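Vendora Bruvberg bench conveyor, reviewed after two terms in a student robotics club

Reviewed by Tuulikki Vainio
15th June

Bruvberg is the smaller of the two bench conveyors Vendora sells to schools and colleges. Our club bought one for the sorting task in the Kemppainen student competition, where two arms have to share a belt and move cubes between it and a bin. The price was 2,785 with the motor controller and power supply. The longer model was outside our budget and would not have fitted in the store cupboard.

What is in the box

The unit comes in three parts: belt section, motor bracket and feet. The printed manual covers assembly in four pages and is clear up to the point where the motor bracket goes on. The drawing for that step shows an older bracket with different holes. Volkan Canpolat and Simin Mohammadi did the assembly in one evening, and most of that time went on the bracket. You need a 3 mm and a 4 mm hex key. Only the 4 mm is supplied.

Belt

The belt is smooth green and tracks well once set. Tension is adjusted by two screws at the far end, which must be turned by equal amounts or the belt creeps to one side. We check it at the start of each session. The smooth surface is easy to wipe clean, but it has two drawbacks. Light cubes can slide a little when the belt starts sharply, so we ramp the speed up in software. It also reflects overhead light. Our first colour detector took the bright patch for a pale object until Simin masked out that end of the belt.

Speed and control

Speed is set over a serial link as a number from 0 to 1,000. Anything below 20 does not turn the motor. The response above that is close to linear, and the belt stops within a few millimetres of the same place each time. The controller takes a start, a stop and a speed command, and reports nothing back. There is no encoder output. If your program needs to know how far the belt has moved, you will have to time it or fit a sensor of your own. For a product aimed at teaching, this is the main fault.

Working with two arms

The side rail is low, so a gripper can come in over it at a shallow angle without touching. Slots along the rail take standard fittings, and we used them for a cube stop. The feet are less good. They are short and hard, and on tile the whole unit shifts if an arm presses down on the belt.
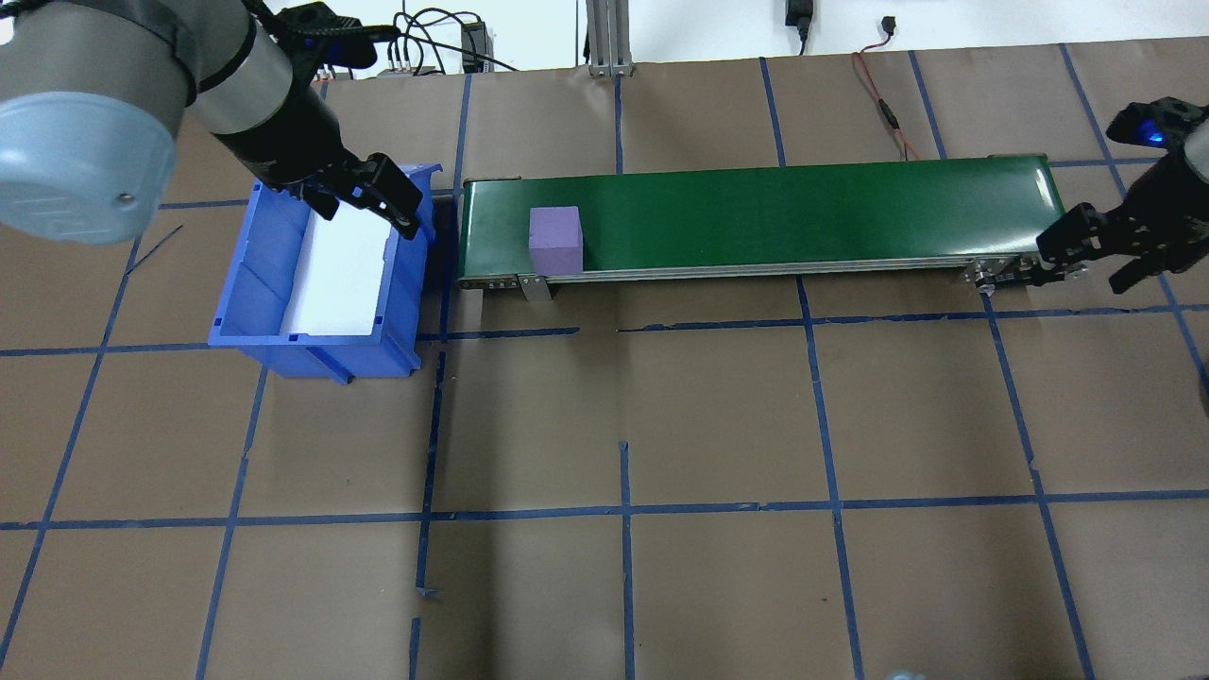 We marked the floor with blue tape along the tile joints so that the conveyor could be put back in the same place after cleaning. Tape lifts at the ends and has to be replaced from time to time. Impi Eskola later cut rubber pads for the feet, and the shifting has been much reduced. Pads should be supplied as standard.

Reliability

The club log shows 2,000 cycles without a belt fault. One cable connector worked loose in August and was crimped again. The motor runs warm on long sessions but has not cut out. Noise is low enough to talk over.

Compared with the Ternira

Ritva Nurmi lent us a Ternira belt from her own group for a fortnight. It has an encoder and better feet, but the rail is higher and our grippers caught on it when reaching for cubes near the side. For pick and place work with small parts I would still choose the Bruvberg. For lessons on motion control, the Ternira is the better buy.

Rating: four out of five. One point off for the missing encoder and the outdated bracket drawing.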